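How to Cut a Trailer for Your Fan Series or Short Film

A trailer for a small web series can be made in a couple of evenings with free editing software. These steps follow the order we used for the first season of Galiser, an eight-part fantasy series shot in Bendbridge. They should work for most short projects that have finished filming. 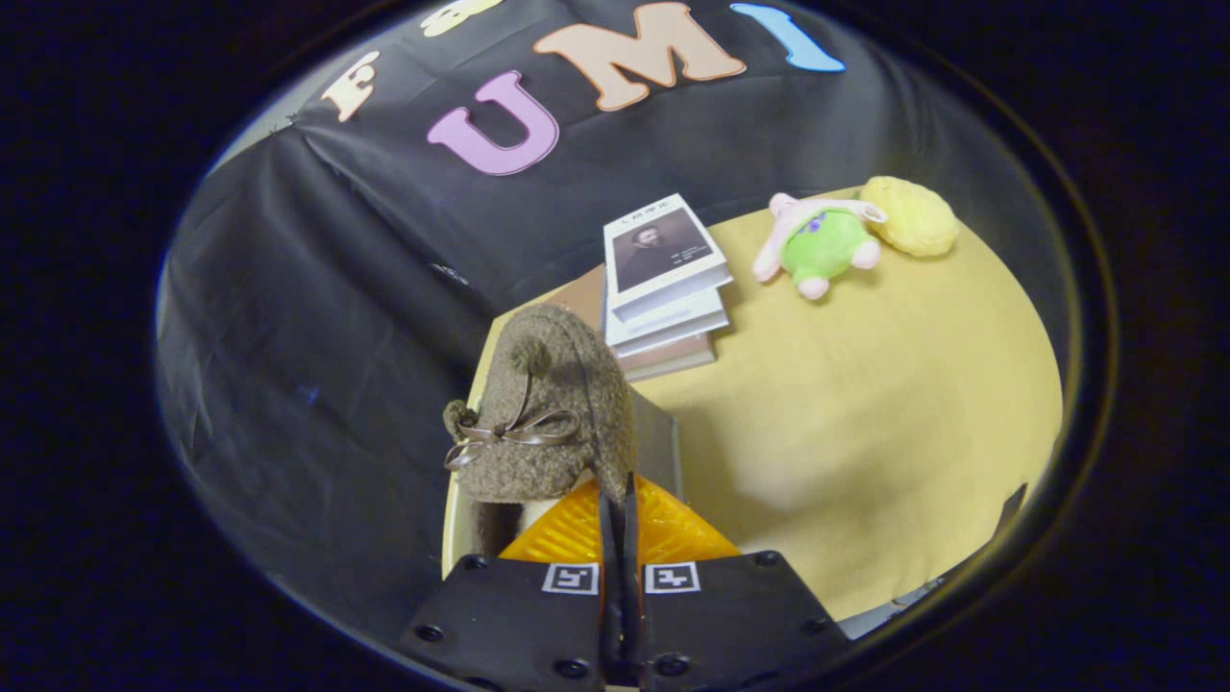
What you need before you start

You need a rough cut of at least the first two episodes, the separate sound files, and a title card. You also need to know where the trailer will be posted. A wide version for a video site and a tall version for phones are two different edits, and it is easier to finish the wide one first.

Make a copy of the whole project before you touch anything. Name the copy "trailer" and work only in that one.

Step 1. Set the length

Keep a first teaser under 30 seconds. A full trailer can go up to 2 minutes. Ours came out at 70 seconds, and I would not have wanted it any longer with the footage we had. If you only have one location and two actors, stay near a minute.

Step 2. Write one sentence

Write down what the series is about in one sentence. For Galiser it was "A mapmaker finds a town that was left off every map, and her name is on the gate." Every shot you pick should help a viewer get to that sentence. Leave the ending out, along with anything from the last third of the season.

Step 3. Pull your shots

Watch everything once at normal speed and mark any shot that catches your eye. Don't trim yet. Then go through the marked shots and sort them into four bins:

Places
Faces
Movement
Lines of dialogue

You will probably have too many faces and not enough movement. Doors opening, someone running, a hand picking something up and a cloak going past the lens all count as movement. If the bin is still thin, check the seconds before "action" and after "cut". Refugio Cárdenas, who edited our trailer with me, found the best shot in it there: the lead actress turning to look behind her while she waited for the slate.

Step 4. Pick the music first

Lay the music down before any picture. Use a track you have a license for and save the license in the project folder, as video sites may ask for it later. Look for a piece that starts quietly, has one clear stop, and then gets louder. Put a marker on the stop.

Step 5. Build the three parts

Part one shows the place and the main character. Shots can run three or four seconds.

Part two shows the problem. Bring in one or two lines of dialogue and cut a little faster. End this part at the stop in the music, with your strongest line played over silence.

Part three is the fast section. Shots run a second or less. Put the title card after it, and then one last short shot if you have a good one.

Step 6. Fix the sound

Dialogue has to be clear on a phone speaker. Turn the music down under each line and bring it back up right after. Add a few sound effects where the cuts land, but go easy on the big booms. We had nine in the first version and kept two.

Step 7. Make the title card

Use the same lettering as the series. Give the title on screen at least three seconds. Under it, put either a month or "coming soon". We put "June" and left the day off until all the episodes were exported.

Step 8. Test it

Show the trailer to five people who have not read the script. Don't explain anything. Ask them what they think the series is about and which moment they remember. If most of them can't tell you who the main character is, go back to part one and give her another shot.

Step 9. Export and post

Export at the same frame rate you filmed in. Add captions. Choose the thumbnail yourself and use a face if you can. Our teaser had 900 views in its first week, mostly from two fantasy forums where we had already been posting for a while.

For the tall version, duplicate the finished edit and reframe each shot by hand. Automatic reframing lost one of the actors in nearly every two-person shot we tried.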